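Steltero sorting arm settles in at the Jafri Street depot

The tea gets made a bit later these days at the Jafri Street container depot, and Mandla Sibiya, who has run the sorting floor for longer than he cares to tell us, says that's the first thing most of the crew noticed after the arm came in February.

It used to be that everyone downed gloves at ten on the dot, backs aching, and headed for the urn. Now there's more of a trickle. Somebody is usually over at the small bench by the office, having a look at how the trays are going, and they wander in when they're ready (and the biscuits, Mandla reports, last no longer than they ever did).

The arm is the work of Steltero, the automation outfit out on the ring road, and it sorts drink containers into the right bins, one at a time, with a pair of blue fingers. It handles 4000 containers in a full day, mostly the odd lots: the mixed bags left at the front counter that don't suit the big conveyor and have always been picked over by hand. Anyone who has dropped off a garage-load of empties after Christmas will have some feeling for what that job was like in a hot summer.

There are 38 people on the books at Jafri Street and there are still 38, which was the question on everyone's mind when the plan was first put up on the noticeboard last year. Hammad Sethi, the depot manager, called the whole crew together in the lunch room before anything was signed and told them the hand-sorting positions would be moved and kept. By his own account he was met with a fair bit of folded-arm silence, and he doesn't blame anyone for it.

"I'd have folded mine," he told us. "People have heard that speech before at other places, and it hasn't always ended well. All I could do was put it in writing and then stick to it."

Six sorters have changed duties so far. Two of them, Naveed Bajwa and Danish Qureshi, have trained up to look after the arm itself, and the other four have gone to the front counter, where the queue on a busy morning is noticeably shorter and where, we can vouch from our own visit, you now get a hand carrying your bags in from the car.

Naveed did eleven summers at the sorting table and has the shoulder to prove it. He was the loudest doubter in the lunch room and is cheerful about admitting it. His mornings now begin with setting out practice containers at the bench, cans and bottles of all sorts, while the arm is taught the ones it finds hard. Coloured tape on the bench marks positions so that everybody sets up the same way, and there was a lively week or two of discussion over whose version of the tape was the correct one. Squashed cans still give it trouble, he says, and so do bottles with the label half peeled away. Those go to a person, and he reckons they will for a good while yet.

It hasn't suited everybody. Mohsin Gondal, one of the four who went to the counter, misses the sorting table and says so. He liked the company, with the radio on and the same faces across the bench, and he finds customers tiring in a way that bottles never were. Hammad has agreed to let counter staff swap back to the conveyor for a day each week if they'd like, and Mohsin has taken him up on it every week since it was offered. There's also a pay question still to be settled for the pair minding the arm, who are doing a more technical job on their old rate. Talks are going along amicably, by all reports, and both sides hope to have it sorted by winter.

The depot's sister site at Wiltell will be watching with interest, as it has been pencilled in for an arm of its own if the Jafri Street crew are happy to recommend it. Danish has already been asked to go over and give the team there a talk, a prospect he describes as worse than any shift he's ever worked.

Visitors are welcome to stop by the bench during opening hours and have a chat with whoever is on. Bring your empties, of course, and please do take the straws out first. 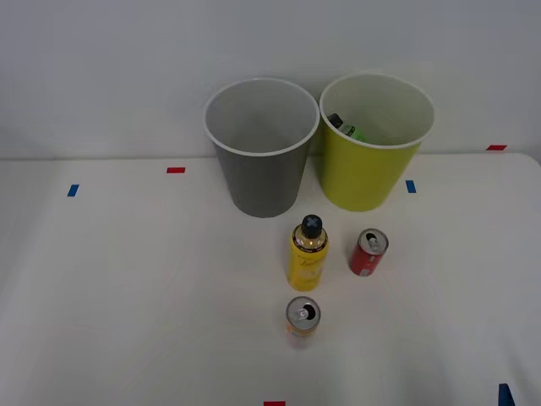
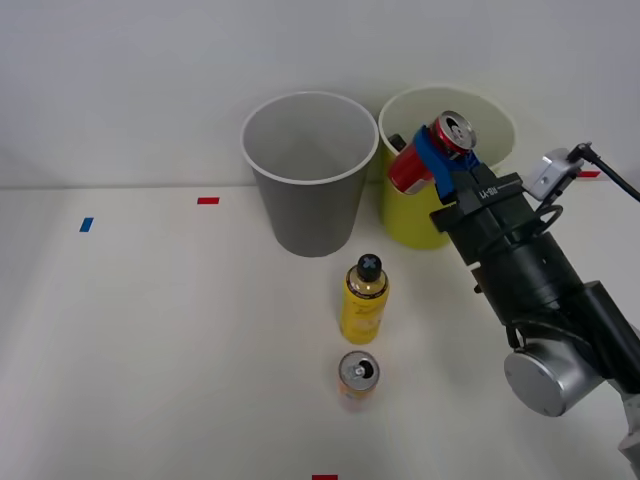
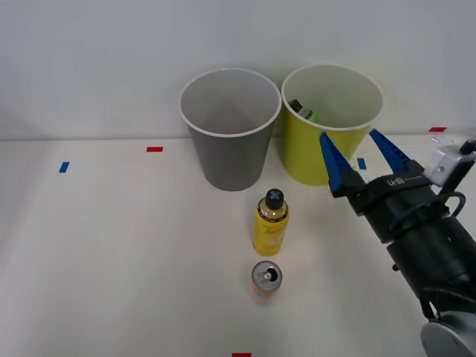 Cans and bottles at the sorting bench, Jafri Street depot.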